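This site uses cookies to remember your settings. Accept | Manage preferences

Reporting of grant support after a license has been signed

Posted by Plamamero

Our institute received a research grant of $200,000 from a public agency. One patent resulted and was licensed to a company in October. A review has since found that the patent text carries no statement of government support, although the invention was reported to the agency on time. Is the license affected, and who is responsible for the correction?

Iara Figueroa

The report to the agency and the statement in the patent are separate duties. If the report was timely, the license ordinarily remains in force. The patent owner should request a certificate of correction and send a copy to the agency and to the licensee. Our office at Drosness completed 2 such requests last year without objection.

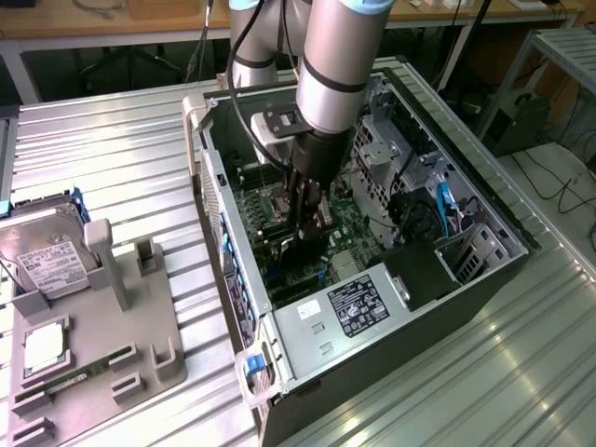
Responsibility for the correction rests with the owner of record, even where outside counsel drafted the application. Please also review the terms of the grant for equipment and later improvements. An invention may cover one part of a larger product, much as a motherboard is one part of a desktop computer, and the statement of support should be placed in each patent that claims the funded part. Patents on parts developed entirely with private money do not require it.

Alhassan

We had the same thing happen. Ask your grants officer and keep the reply in writing. I believe there is a deadline, but I do not recall it.

Contact the Trurkura Help Community | Copyright 2022 | Back to top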